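Teaching the sidewalk machine some manners

Hello again, everybody. Last time I promised you something about the driving sessions, and then I spent so much of the issue on the battery cabinet that there was no room left. So this one is all driving. Get a coffee, it runs long.

For those who joined since the spring open house: we're teaching a small delivery robot to get itself down a sidewalk by having people drive it there first. Somebody sits at the desk with a pair of thumbsticks, looks at what the robot would see, and walks it from one end of the block to the other. Every move of the sticks gets saved next to the view that went with it. Do that enough times and the learning software starts to guess what a person would have done. We call the software Wonden, after a street Ermanno Ferri grew up near, or so he tells us. I've looked for it on a map and never found it.

Most of the driving right now happens in the simulator, which is Plutach. I came to this from driving real carts around a real warehouse, and I was a snob about simulators for my whole first month. My feeling was that a fake curb couldn't hurt you, so how would you ever learn to respect it? Then Nives D'Amico sat me down, turned on the penalty buzzer, and let me drive for one morning. I respect the curb now. I hear that buzzer in the shower.

Where we stand: we have 1,052 saved runs as of this issue. The goal Nives set for the summer was 300 good ones on each of the main routes, and good is the word that causes all the arguing. A run can reach the far end without touching a thing and still be a lousy lesson. My own early runs were like that. I'd go along fine, then stop dead to scratch my nose, then hurry to make up the time. Wonden picked up the stopping. For a whole week the robot would roll along beautifully and then just pause in the open, thinking about nothing, and everyone in the room would turn around and look at me.

So we have house rules for drivers now. I'll put them down the way Nkrumah Ansah wrote them on the whiteboard, with my own remarks, as several of you have asked what a remote session is like and whether you could do one from home. (You can! Details at the bottom.)

Look where you want to go. Every beginner stares at the thing they're scared of hitting, and then the thumb follows the eye. Nkrumah used to teach motorcycle riding and says it's the same disease.

Start your turn early and make it small. If you wait until a post is right in front of you and then swing around it, you've saved a very dramatic lesson. The robot will learn to be dramatic. Begin easing over several yards back and the whole thing looks like nothing happened, and that's the run we want.

Keep one speed until you need another. The left stick has a notch Lino Greco filed into the ring, and if you rest your thumb there you get a comfortable walking pace. Please use the notch. Lino is very proud of the notch.

If you mess up, keep going. This was the hardest one for me. I wanted to hit reset every time I wobbled, and I must have thrown out half my first day. But a wobble followed by a calm recovery is worth a lot to us. The robot is going to wobble too, and if every run it ever learned from was perfect it has no idea what to do next. We even have a session now where Renzo Lo Presti shoves the robot off its line on purpose, from his own keyboard, at moments he won't tell you, and your job is to bring it back without getting mad at Renzo. I'm about fifty-fifty on that.

Say so when you're tired. Twenty minutes on, then get up. The last few runs before a break are always the sloppy ones, you can see it in the stick traces, they get all jagged.

People ask me if it's boring. Sometimes, yes! The same block again, the same curb again. But I've gotten fond of it, and I have opinions about it the way you have opinions about your own commute. I like to hold a line a bit left of the middle on the way out. Renzo likes to stay dead center and says mine makes the robot look shifty. We argued about this for a good while before Nives pointed out that Wonden was getting both and splitting the difference in a way that pleased neither of us, and also sometimes aimed it right at a post. So there's now an agreed line, and it's closer to Renzo's than I'd like.

The thing we changed most this season is how we take over. In the old setup you either drove the whole run yourself or you sat on your hands and let the robot try. Now you can do both in one run. It goes along on its own, your thumbs hover, and when you don't like what it's about to do you squeeze the right trigger and the sticks are yours. Let go and it carries on from there. Those little rescues are saved with a mark on them, and Ermanno gives them extra weight when he retrains overnight. He reckons a few seconds of rescue teach more than a whole clean run, and after watching the last three retrains I believe him.

There's a knack to the handoff, though. If you grab the sticks late you end up yanking. If you grab too early you never find out whether it would have sorted itself out, and you're teaching it a fix for a problem it didn't have. Nives has the lightest touch of any of us. She'll let it drift and drift, with me practically standing on my chair, and then give it one soft nudge and let go again. I asked how she knows when. She said she counts to two in Italian. I've tried it and I can report that it doesn't work in English.

Now for the block itself, which I talk about all the time and most of you have never seen. Street furniture is the whole lesson on this route. The lamp post, hydrant and bin stand more or less in a line, the bollards are over by the curb, and past them you're in the road. My tip for new drivers is to pick your line for all of it at once, way before you get to the first thing, and aim for the stretch of open paving. 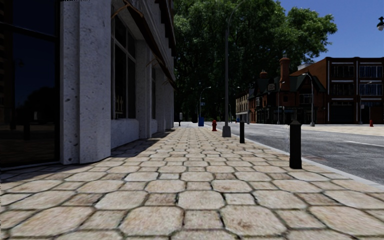 HOLTA – APRIL

The block gets its shade from the building on the left, and that band of shadow on the paving is the reason I'm asking for more drivers this month. Wonden had a phase of treating the edge of it like a wall. It would come up to the darker stones, slow down, and sidle along beside them as if it might fall in. None of us had ever taught it that on purpose. But when Ermanno went back through the early runs, he found that we'd all been steering clear of the building side anyway, so it had hardly ever been shown that a dark stone is as good to roll on as a bright one.

The cure was simple and a little silly. We spent an afternoon doing nothing but crossing in and out of the shade. In, out, in, out, gentle angles, notch speed, some 400 crossings between five of us, with Lino keeping us fed. He'd brought a tray of those almond cookies and wouldn't let anyone touch the controller until they'd wiped their hands. The next morning's robot rolled across that edge like it wasn't there. I cheered so loud they heard me in the parts room.

The paving is the other thing. I love those big eight-sided-looking stones with the mossy joints, but they get busy as they run off into the distance, and early on we suspected the robot was reading the pattern when it should have been reading the curb. Ermanno is still chewing on that one. He'd like runs from people with different habits, and he especially wants left-handers, who for whatever reason treat the curb side differently. If that's you, please write in!

How to join: sessions are an hour, with breaks, and you can do them from home if your connection is decent. We'll mail you a Zuccaro controller with the notch already filed in. Please mail it back. Nives does a short warm-up with every new driver, and she'll sit in on your first few runs and mostly keep quiet. You don't need to know a thing about robots. Our best new driver this year spent her career backing horse trailers, and her stick traces are so smooth that Ermanno printed one out and taped it over his desk.

If you've driven with us before, your old login still works, and please check your saved name. We have two people listed as "me."

A few odds and ends. The buzzer volume can now be turned down in settings (you're welcome). Runs you flag yourself go to Nkrumah, who reads every note, so do tell him what you were thinking when you took over, even if it's only "didn't like it." And the afternoon slots fill up first, so if you're an early riser, take a morning and leave the later ones for the folks with day jobs.

Next issue I'm hoping to write about crossing the street, which we haven't started, and which Renzo says he'll be shoving us through personally.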